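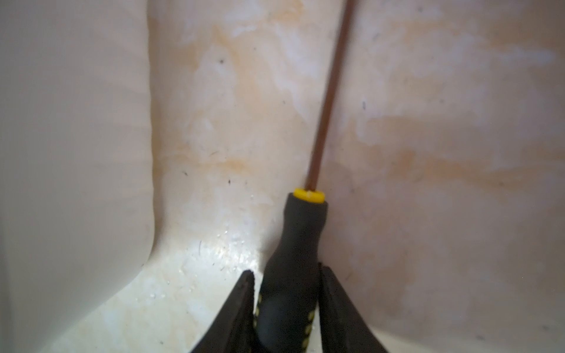
Starow, 10. März 2018

Klinische Toxikologie, Skript zur 9. Sitzung: Methanol

Wer letzte Woche gefehlt hat, holt bitte zuerst den Abschnitt über Osmolalität nach. Er kommt heute wieder vor, und er wird nicht freundlicher.

1. Das Problem
Methanol selbst macht vor allem betrunken, und zwar schlechter als Ethanol. Giftig wird es durch die Leber, die es in bester Absicht umbaut: Die Alkoholdehydrogenase (ADH) macht daraus Formaldehyd, die Aldehyddehydrogenase macht daraus Ameisensäure. Formiat hemmt die Cytochrom-c-Oxidase, und Sehnerv und Basalganglien nehmen das besonders übel.

2. Verlauf
Zunächst leichter Rausch, dann eine Latenz von mehreren Stunden, in der der Patient gern nach Hause möchte. Wurde Ethanol mitgetrunken, dauert sie länger. Danach Übelkeit, Bauchschmerzen, tiefe Atmung (Kußmaul) und Sehstörungen. Das klassische »Schneegestöber« steht in jedem Lehrbuch; in der Aufnahme sagt der Patient eher, er brauche eine neue Brille.

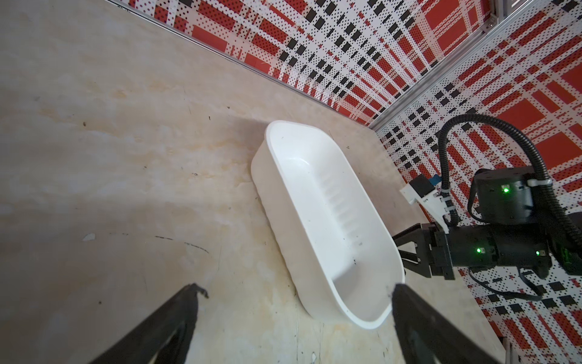

3. Labor
Früh: osmotische Lücke erhöht, Anionenlücke noch normal. Spät: umgekehrt. Eine normale osmotische Lücke schließt die Vergiftung also nicht aus - das war in der Januarklausur Aufgabe 9 und ist erstaunlich oft anders beantwortet worden.

4. Therapie
Ziel ist, die ADH zu beschäftigen oder stillzulegen. Fomepizol hemmt sie, ist gut steuerbar und teuer. Ethanol konkurriert um dasselbe Enzym, muss aber engmaschig kontrolliert werden und liefert einen betrunkenen Patienten auf der Intensivstation. Notfalls geht auch ein 40-prozentiger Schnaps über die Magensonde, was auf der Station regelmäßig für gute Laune sorgt, außer beim Patienten. Dazu Folsäure oder Folinsäure, Bicarbonat bei Azidose, Hämodialyse bei schwerer Azidose, Sehstörung oder hohem Spiegel. Aktivkohle bindet Alkohole kaum; bitte nicht aus Gewohnheit ankreuzen.

5. Bis zum nächsten Mal
Fallbeispiel Hetmont durcharbeiten, Anionenlücke von Hand rechnen, Taschenrechner erlaubt, Raten nicht. Abgabe in Raum 1288. Das Thema danach ist Ethylenglykol: gleiches Enzym, andere Säuren, und diesmal trifft es die Niere.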